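05/01/2022

Druvuler pilot, notebook, second school

Picking up from the October pages. The consent forms from Guda are all back now and in the locked drawer, sorted by class. 105 went out to families and we have 31 refusals, a few more than I had planned for. Most of the refusals came from one grade, and I think the letter is to blame. It says "substance use" in the first line and does not say until the second page that students are never asked to give a name. Moved that sentence to the top for the Luik mailing.

Survey itself. The seventh grade version still runs too long. We timed it with the clock on the wall and the slow readers were partway through the section on family rules when the bell went. The items on vaping are worded three different ways across the booklet (used, tried, smoked) and students asked about it. Changed all to "used, even once." The Spanish version needs the same change, and it should go back to the translator, not be patched by us.

Dropped the item on whether an older brother or sister drinks. Students without one left it blank, and a blank there looks the same as a refusal to answer. If we want it back it needs a "does not apply" box.

Refusal skills lesson, number four. Ran it in the order in the manual: short story, pair talk, role play, write-up. The role play drags when the pairs pick themselves, since friends just laugh through it. Assigned pairs in the second class and got through both situations. The party situation works. The one with the cousin in the car confused them, they wanted to know who was driving and whether the kids could get out. Rewrite it so the car is parked. 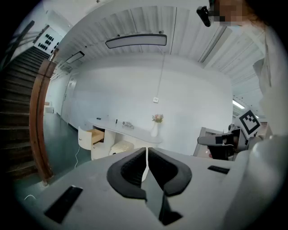
Prevention Research Group, Brusent Center for Youth Health

Teachers' comments, from the sheets they handed in:
Too much paper. Handouts should be one page, front and back.
The grandmother story in lesson two was liked, and students brought up their own families without being asked.
One teacher skipped the homework sheet entirely. Mark that class as partial delivery in the fidelity log.
Two asked what to do if a student says something worrying in class. The answer is in the appendix of the manual, where they had not looked. Move it to the front and put the counselor's extension on the same page.

Data entry. Double entry is done for the first 40 booklets. Mismatches are mostly the age question, where people write a birthday over the box. Agreed to take the box and ignore the margin. Missing is coded 99 everywhere except the scale items, and that has to be fixed before anyone runs means on it.

Booklets for Luik: roughly 200 to print, stapled on the left this time. The top staple tore off.

Still open
Make-up session for absent students, no room yet.
Parent night handout, waiting on the school to give us a date.
Check whether the follow-up can use the same ID slips or if they have been thrown out.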